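3. Loading room rates into Brokham

Before you begin, have the signed rate sheet for the hotel in front of you. Use the signed one. The sales draft never matches it, whatever the sales office tells you.

3.1 Open Properties and pick the hotel. The Pranby has 151 rooms on sale and the Losley has 229. If the total on your screen is different, stop and fix the room list first.

3.2 Choose Rates, then New Season. Type the start and end nights. The end night is the last night a guest sleeps there, and the screen label ("Until") does a poor job of saying so.

3.3 Enter the base rate for each room type. Leave the Suggested Rate box unchecked. It claims to read local demand, but I have yet to see it suggest anything except last January's price plus a bit.

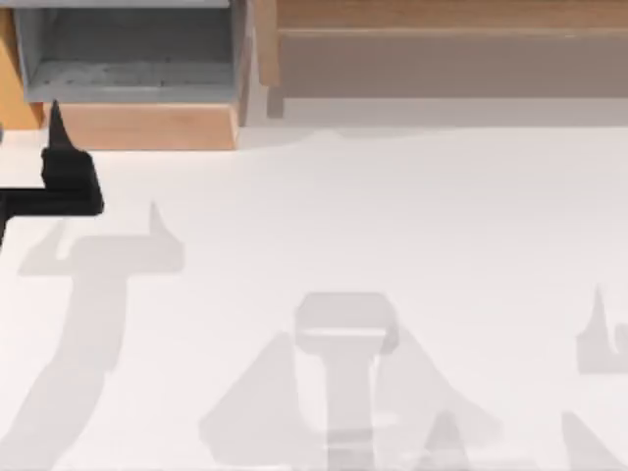
Figure 3. Black gripper over a white tabletop.

3.4 Press Check. A green bar means that every box has a number in it. It does not mean the numbers are right.

NOTE: Brokham accepts a rate of zero without complaint. Read down the column yourself.

3.5 Press Publish. The help page promises the new rates reach Sosa and the other booking sites "instantly." Allow 11 minutes, then look up one night on each site as a guest would.

CAUTION: Do not press Publish twice. The second press puts the whole season in the queue again, and a full season is nearly 2,000 lines.

3.6 If a site still shows the old price, open Connections and press Resend for that site only. "Resend All" is the same as publishing twice. 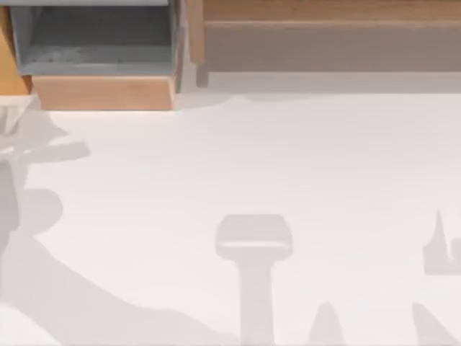 3.7 Print the rate report and keep it with the signed sheet. The on-screen history drops the name of whoever made the change, so write yours on the printout.

Section checked by Kasun Mondal, 7/25/25. Steps 3.5 and 3.6 will need another look after the next update, which is supposed to fix the queue.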